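Workshop notebook – April 1, 2026

Oil finish trial, second round

Print this page | E-mail this page
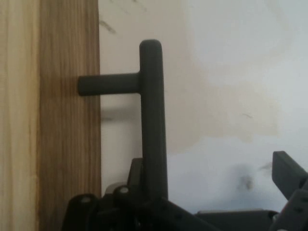 The bench next door thinks we are sanding too fine before the first coat, and that at this stage the oil stays on top and does not go in. I have heard this before and I did not believe it. After the March boards I believe it a little more.

What I did today. I took the offcuts left from the Gondach shelf job and cut 21 test pieces, all from the same two boards so that the grain is similar. Five of them I stopped at a coarse grit, the others I took further. I wiped everything with a cloth and left it over lunch. First coat is the Talteck oil, thin, with a rag, wiped off after a short wait.

Observations so far:

The coarse pieces took the colour darker and more even. I expected blotches and there are none, except one piece near a knot.

The fine pieces look nicer in the hand, but the colour is pale and I see small dry spots near the end grain. Maybe a second coat will repair this. I will not judge before it is cured.

The Celteck oil has arrived also, but the tin has a dent in the lid and there is already a skin inside. I strained it through an old stocking. I don't like to start a comparison with a doubtful tin, so it waits.

Cost. The Polishchuk order is 2,000 for the whole fit-out and finishing was estimated at 1,160 of this, which to my mind is too much for one room. If one coat less is possible, we should say it to them now and not at the end.

Please, whoever closes up: oily rags go flat on the rail outside, or in the metal bin with water. I found two in a ball behind the vise again.

To do: second coat on half of the pieces, write the grit on the back in pencil – the marker bleeds through – and ask for a new tin.

Comments (3)

Did you raise the grain with water first? It changed the colour a lot on my maple samples.

No water this time. Good idea for the next round, I will keep a few pieces dry to compare.

Can you keep the one with the knot? I would like to see it when it is cured.

Print | E-mail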